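Key Card Sorting: Project Report
Pui-shan Lam and Mahtab Ansari

What we wanted to find out
Hotel key cards are little posters, and we love them! Our project asks how much a card's design helps you sort a mixed pile by hand. Lettering came first — big white capitals are a gift when you're in a hurry.
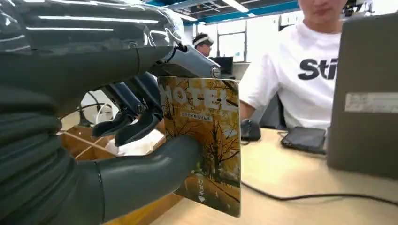 We timed 12 rounds with the lettering showing and 12 more with it covered. Autumn colors were great fun to sort, but yellows and creams kept fooling us.

1. Sort by the large word.
2. Sort by background pattern.

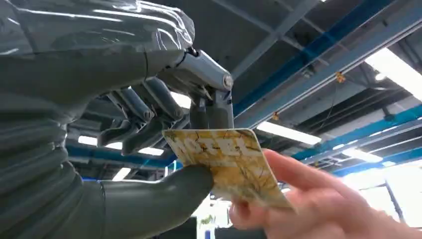
3. Sort by color alone (the hardest round by far, and our favorite).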